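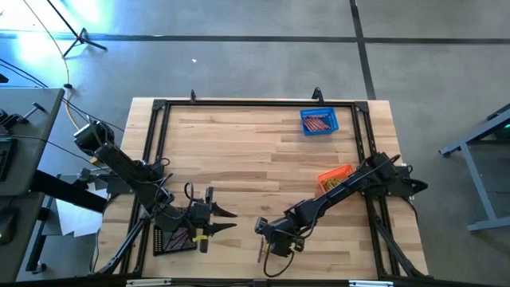

I'm Azucena Sandoval, I run the Thursday robotics club at Prernmont, and we need more people! Specifically, I'm looking for two students to join our crayon-sorting project for the rest of the term. Damián Villalobos and I have been driving the arms ourselves and we are so ready to share (my shoulders especially).

The job sounds easy. You guide a pair of robot arms, pick crayons up off the table and get them into the baskets by color. Then you mix them all up and go again. We have 1,706 runs saved and want to hit 3,216 before the Mevis student challenge in April, so you can see why I'm writing this!

Crayons are sneaky little things to grab. They roll, they bunch up, and a pair that's lying side by side loves to come up together when you only wanted one.

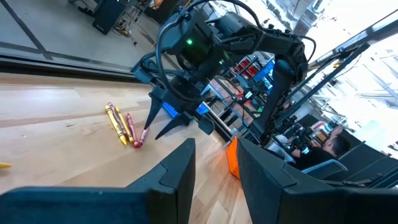 What you'd be doing

Mostly driving, in shifts of a little over 70 minutes with a snack break in the middle. You'd also label your runs (clean grab, dropped, wrong basket) and help Damián with the training script, if code is your thing. If it isn't, come anyway. I started out knowing nothing but how to solder, badly.

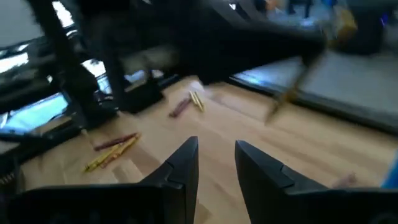 Yellow and reddish-brown crayons, as the gripper sees them.

Who should write to me

Anybody enrolled here, any major. Patience matters a lot more to me than experience. Gamers do great, and so did a cello player we had last year. You'll get club credit, and a seat in the van if we make it to the finals.
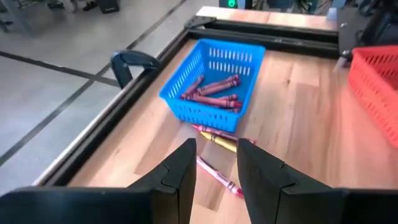 Reds in the blue basket, three crayons still out on the table.

To sign up, stop by the lab Thursday after 4 p.m. or leave a note in the club mailbox with your name and your free afternoons. Tell me which hand you write with too, I'm trying to pair people up!

Shares 2 | Comments 0

Recent posts
Jemel gripper workshop: notes and leftover parts
Aydoğan Cup sign-ups are open
Who has the long hex key?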